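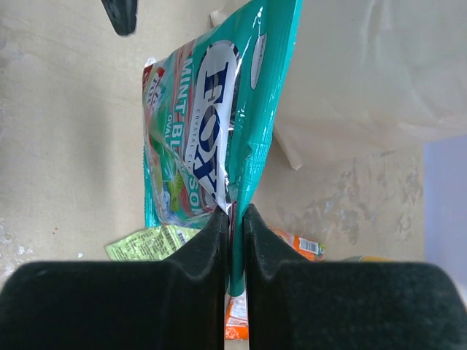
1/ Wrapper and packet sorting at Bustwood: guidance for households

Horrocks Community Recycling has opened a collection point for candy bags and snack packets at the Bustwood hall. Residents of Stusulville may bring up to 70 items per visit.

2/ Candy bags are accepted from any brand and any country of sale. The Fox's Crystal Clear bag and the purple grape bag marked "Net Weight: 320g" both belong in the soft plastics tray. Price and barcode labels may be left on.

3/ Small individual wrappers are also accepted. Please keep them apart from the large bags – they slip underneath and are easily missed at the sorting table.

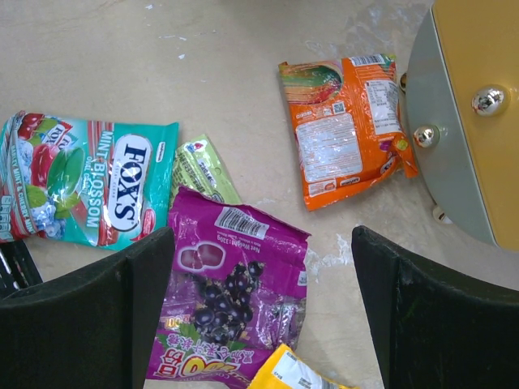 Maureen Greenwood asks whether bags that still contain candy can be handed in, as her office has several past their date.

4/ Unopened bags cannot be taken. Please empty them at home and shake out any sugar before bringing the film.

5/ Chip and snack packets go in the second tray. Doritos bags and similar foil-type packets should be laid flat. Please do not twist or knot them, and do not fold one packet inside another.
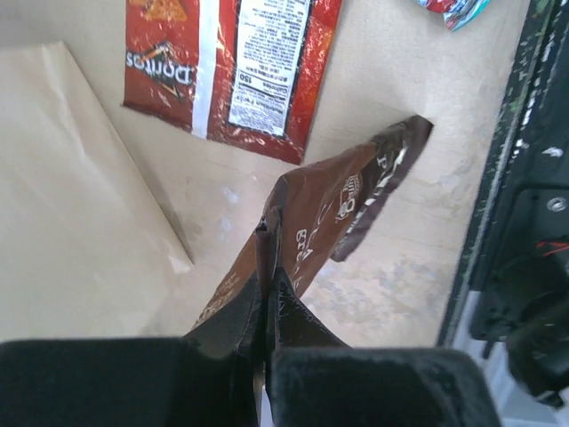

Snack packets at the sorting table, Bustwood.

6/ The first load will be sent to Raltance once 500 items have been received. The collection point is open for 2 hours each morning. Questions about the trays may be addressed to Ashley Nuttall at the hall desk.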